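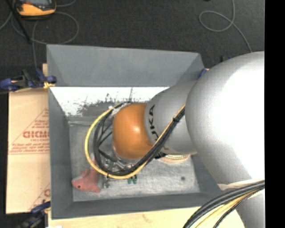
sprocketmoth wrote:
You want more slack at the wrist, not less. I know everyone says tidy cables are happy cables, but the last joint does most of the twisting and if you pull the loop in tight it'll be the first thing to go. Ask me how I know (a January evening, a snapped encoder lead and a lot of swearing).

tern_and_bolt wrote:
Thanks, that's what I was hoping somebody would say! For anyone joining from the other thread, this is the bin picking build at our shared workshop, the one we've been calling Gireck. KUKA arm, grey bin, a few odds and ends including the pink plush toy to practise on, and code that I'm slightly ashamed of. The arm was bought between us at a clearance sale, 2,000 all in with the controller, and I've been on the wiring ever since.

My question is still the loop round the orange joint. It's held with cable ties for now and it swings out wide on the side away from the big housing. Do I leave it, or go to a proper dress pack?

halfnut wrote:
Leave it?! I wouldn't. A loop that wide will catch the bin wall the first time you ask for a pick in the corner. We had one on our old Mimach frame and it hooked the rim and dragged the whole bin along the bench. Get a sprung return and have done with it.

sprocketmoth wrote:
A sprung return on a hobby cell is overkill. It puts a constant pull on the connectors, and then you're chasing a different fault every fortnight. Keep the loop and limit the wrist in software. I run mine at 60 degrees either way from neutral and it still reaches nearly everything.

halfnut wrote:
"Nearly everything" is doing a lot of work in that sentence.

tern_and_bolt wrote:
Ha, well, the corners are exactly my problem. The toy has ended up tucked down in one and I can't find an approach I like for it. The planner wants to come in with the wrist rolled right over and I don't fancy it with the cables where they are.

On the bin moving, it's clamped to the bench top, so I'm less worried about it sliding and more worried about what gives instead of the clamp!

gorsewick wrote:
What gives is the cable tie, if you're lucky. I'd swap the ties for hook and loop straps with a bit of rubber underneath. Ties bite into the jacket when they're done up hard, and on a moving bundle you won't spot it till the cable's dead. Hukico do a wide one that's cheap enough, I got a bag of 60 and I'm still using them.

Also, which gripper profile are you on? If it's the Deschamps config from the wiki, check the tool offset. Mine was out and every pick landed short, and I blamed the camera for weeks.

tern_and_bolt wrote:
It is the Deschamps one, yes. I hadn't thought to check the offset, I just typed in what was on the page. Will measure it properly before I touch anything else.

Straps I can do, we've got a roll of something similar in the drawer.

halfnut wrote:
Please measure it with the speed turned right down, and with somebody on the stop button.

sprocketmoth wrote:
Agree with halfnut for once. And log your picks if you aren't already. I didn't bother until attempt 661 and I've regretted it, there was a pattern in the misses and I only had my memory to go on.

tern_and_bolt wrote:
Logging is on, it just goes into a very ugly text file. Plan for now then: straps instead of ties, keep the wide loop, limit the wrist, measure the offset. If it still won't go into the corners I'll price up a sprung return and halfnut can be smug.

halfnut wrote:
I'll be smug either way. Check the loop with the arm at full stretch as well, it looks fine over the middle of the bin on everybody's machine.

gorsewick wrote:
Could you post the offset you end up with? I'd like to compare it with mine before I change the wiki page.

tern_and_bolt wrote:
Will do, give me a few evenings.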